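Getting a folded crease out of a knitted throw before hanging it

Posted in Home Textiles
2 replies

Ratree Jitpraphai
I have a purple knitted throw that spent the winter folded in a storage tub. It has set creases along the fold lines and I want to hang it on a rail as part of a shelf display, next to a potted plant. The label is gone. The seller in Pruren said acrylic blend, but I can't confirm that. It weighs 400 g dry. I'd like the creases out without stretching the knit. Is steam safe, or should it be washed and blocked?

kinnear_loom
Treat it as acrylic until proven otherwise. Direct iron contact will flatten the stitches permanently, and heavy steam does much the same – the fibre goes limp and doesn't recover.

Procedure I use:
Soak in cool water with a little wool wash. Don't agitate.
Lift it out with both hands under the full weight. Never pull it up by a corner.
Roll in a towel and press. Do not wring.
Lay flat on a mesh rack or a dry towel, square the edges by hand, and leave it for 2 days. Turn it once.

Drying on a rail is the usual cause of a long, narrow throw. Wet knit carries a lot of water and the stitches elongate under it. Once dry, hanging is fine for display, but spread the load over as much rail as you have and refold it now and then so the same rows aren't always at the top.

If you must steam, hold the head well clear of the cloth and test a corner first.

Dradell
just chuck it in the dryer on low with a damp facecloth, ten minutes. worked on mine. colour didn't run either

Ratree Jitpraphai
Thanks both. I'll go with the flat dry. I don't want to risk the dryer without knowing the fibre. One further point for anyone doing the same: keep the throw off the plant side if the plant is real and gets watered. Mine is artificial, so the only concern is dust, and a knit holds plenty of it – I shake it outside before it goes back up, and I let it hang in soft folds instead of pulling it straight.

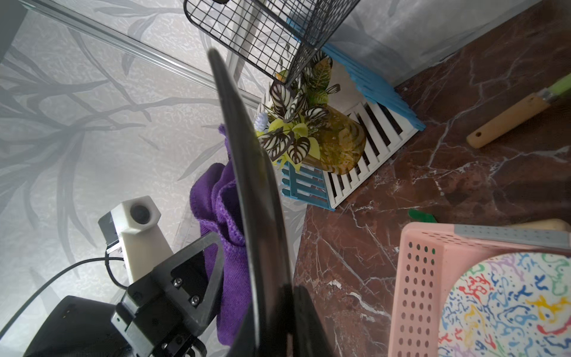
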